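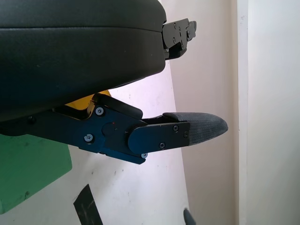
Step 3. Get the Urkley on your Wi-Fi

Okay, the base is screwed down and the water tank is clicked in, so now we get your plant waterer talking to your phone. I've done this on both of mine and the second one went a lot quicker, mostly because I'd stopped skipping the bit with the light.

1. Plug the Urkley in and leave it alone until the light on the front blinks blue. If it blinks orange it still thinks it's in the store, so hold the button down until it beeps.

2. Open the Widavgate app on your phone and tap Add Device. You'll need Bluetooth turned on for this part, even though the waterer uses Wi-Fi later (I don't know why either!).

3. Type in the setup code, 2221. It's the same on every unit, and you should change it once you're in. The setting is under Account, then Codes.

4. Pick your home network. The Urkley only sees the 2.4 GHz kind, so if your router has two names, go with the slower one.

5. Give the waterer a name. Mine are Porch and Kitchen, which is boring but I can tell them apart at a glance.

Note: if the app hangs on "Almost there" for more than three minutes, close it and go back to number 2. Don't unplug the waterer while it's hanging. I did that once and had to start from the very beginning, tank and all.

Step 4. Set a watering schedule

1. Tap the name you just picked, then Schedule, then the plus sign.

2. Choose a time. I like early morning for my ferns and basil, and my snake plant gets a drink every other week if it's lucky.

3. Set the amount on Low to begin with. Low is more than it sounds, and you can always bump it up after you've stuck a finger in the soil.

4. Press Save. There are two Save buttons on this screen and you want the one at the bottom. The top one only saves the name.

Caution: keep the tank below the fill line and the power plug off the floor. Fadi Saliba wrote in after his plug ended up in a puddle under the saucer, and he was lucky to lose only the adapter.

If you're using the Bickerstaff hose kit, go to Step 6 now. Everyone else, carry on with Step 5 and have your drip tips handy.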